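The Bridge at Skutina Is Still Shut

May 12, 2020

Two checkpoints, one bridge, no traffic. The Skutina crossing closed last August after the shelling on the east bank and it has stayed closed through a ceasefire, a second ceasefire, and now the virus. Both sides say they want it open. Both sides have poured more concrete.

I got there by bus in early March, before the buses stopped. Everything since has been by phone, on a line that drops every few minutes, so forgive the gaps.

Bogdan Kurek ran the west checkpoint for 18 years. Retired now, bad hip, still gets up at five. He remembers when the whole job was stamps and onions. People from Plundside came over with vegetables in the morning and went home with medicine and light bulbs at night. "I knew the bags better than the faces," he says. "You look down at a table all day."

Then the war. Not all at once. First the trucks were turned back, then men of fighting age, then anybody without a letter from the district office. By the last week it was mostly old women. The final count in his log for a full day was 219 people on foot. The day after, none.

What the guns did to Plundside is not really in dispute. Who fired them is. The army on the hill says the other army on the other hill. Monitors working under the Pickering accord logged 153 violations in the first month of the truce and then stopped giving out a number to the press, which did not help anyone's mood.
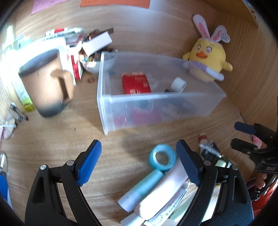
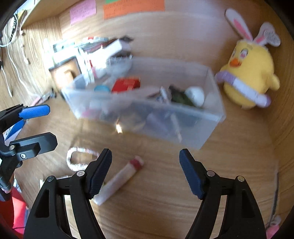
Top, a red packet in a plastic bin. Bottom, a red-tipped white cylinder and a fuzzy white loop.

The accord itself is nine pages. I have read it on my phone, twice. It says the crossing opens when heavy weapons are pulled back out of range. Out of range of what, it doesn't say. The west reads it as the river. The east reads it as the town. That's a difference of a few miles and the whole argument lives in there.

Talks were supposed to restart at Tunstead this spring. Hotel booked, interpreters booked, seating plan fought over for a week. Then the flights were canceled. So now it's video calls, when the eastern delegation agrees to turn up, and they have not turned up for the last two. A western negotiator told me the calls were "useful." I asked what had been agreed. A long pause. The time of the next call.

Meanwhile the pensions. This is the part that gets people in Plundside angry, more than the flags or the maps. The pensions are paid in Skutina, in person, at a window. With the bridge shut you go the long way, north, through two other checkpoints and a stretch of road nobody will insure. One daughter I spoke to made that trip for her mother in February. Eleven hours. The window was closed for lunch and then it was just closed.

There are 971 names on the list of people waiting to cross for medical or family reasons. Kurek's sister-in-law is on it. Dialysis. She has a place on a convoy that was ment to go in April and now has no date at all.

Is anybody going to move first? The soldiers I met on the west side didn't think so. Bored, mostly. Cold. One was learning guitar off a printed sheet. They wave at the guys across the water sometimes and sometimes get a wave back, and both lots have been told to stop it.

The virus has made a tidy excuse. Closed for public health, says the new sign on the west gate, bolted right over the old one, which said closed for security. Kurek walked down to look at it. He rang me after, wind all over the line -- he wanted me to know they'd used four bolts. "For a temporary sign you use wire," he said.

The next call is set for Thursday. The eastern side has not confirmed. I tried thier press office three times this morning and got a fax tone.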